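Wer Automatisierung beschafft, kauft einen Arbeitsplatz

Von Maeve Ó Briain

In den Haushaltsverhandlungen mittlerer Betriebe wird der Roboter noch immer behandelt wie eine Werkzeugmaschine: ein Gerät, ein Preis, eine Abschreibungsdauer. Diese Gewohnheit hat den Vorzug der Übersichtlichkeit. Sie führt jedoch regelmäßig zu Nachträgen, die im Herbst niemand begründen kann und die im Dezember dennoch bewilligt werden.

Der Textildienstleister Villura hat seine Planung für das automatisierte Falten und Sortieren im vergangenen Geschäftsjahr in zwei getrennten Ansätzen geführt. Der erste umfasste die Geräte, der zweite alles Übrige: Tische, Leitungswege, Rechentechnik, Beleuchtung, Ersatzteile und die Arbeitszeit der Beschäftigten, die dem System die Handgriffe vormachen. Bei der Aufstellung galt der zweite Ansatz als Nebenposten. Am Ende waren allein für die Vorführung der Handgriffe 701 Arbeitsstunden gebucht, geplant waren 445.

Eine solche Abweichung ist kein Zeichen schlechter Arbeit. Sie zeigt, dass der Bedarf mit den Maßstäben einer anderen Gerätegattung ermittelt wurde. Ein handgeführter Greifer ist in der Anschaffung überschaubar. Der Aufwand entsteht dort, wo Menschen ihn Stunde um Stunde über einen Tisch führen, Stoffe aufnehmen und ablegen und die Aufzeichnungen anschließend geprüft werden müssen.

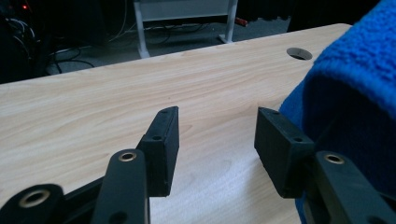

Sollen die Vorführstunden aus dem Investitionshaushalt oder aus den laufenden Mitteln bezahlt werden?

Sie gehören in die laufenden Mittel, und zwar für die gesamte Nutzungsdauer. Mit jedem neuen Artikel im Sortiment entsteht neuer Aufzeichnungsbedarf; eine einmalige Veranschlagung bildet ihn nicht ab.

Gegen diese Zuordnung wird eingewandt, sie verschlechtere die Wirtschaftlichkeitsrechnung und gefährde damit die Bewilligung. Der Einwand ist ernst zu nehmen, trägt aber nicht weit. Ein Vorhaben, das nur unter Auslassung seiner Folgekosten bewilligungsfähig ist, sollte zurückgestellt werden. Das Haus Floremeo hat diesen Schritt vollzogen und seinen Antrag erst mit verkleinertem Umfang erneut eingebracht. Der Geschäftsleitung ist dies als Zögerlichkeit ausgelegt worden. Nach Auffassung der Verfasserin war es sachgerecht.

Ebenso häufig unterschätzt wird der Raum. Angebote, wie sie etwa Hanrahan und Grotovetti vorlegen, enthalten Maßangaben für das Gerät, selten jedoch für die Fläche, auf der Material bereitliegt und Personal sich bewegt. Bei Villura mussten für Leitungsführung und zusätzliche Arbeitsflächen 3.133 Euro nachbewilligt werden. Der Betrag ist gering, der Vorgang beanspruchte gleichwohl fast 11 Wochen.

Zu empfehlen ist daher, Angebote künftig nur noch zu vergleichen, wenn die Anbieter Flächenbedarf, Vorführaufwand je Artikelgruppe und Verschleißteile gesondert ausweisen. Fehlt eine dieser Angaben, ist sie vor der Wertung nachzufordern. Die Fachabteilung sollte ihrerseits benennen, welche Beschäftigten für die Aufzeichnungen freigestellt werden und wer deren bisherige Aufgaben in dieser Zeit übernimmt.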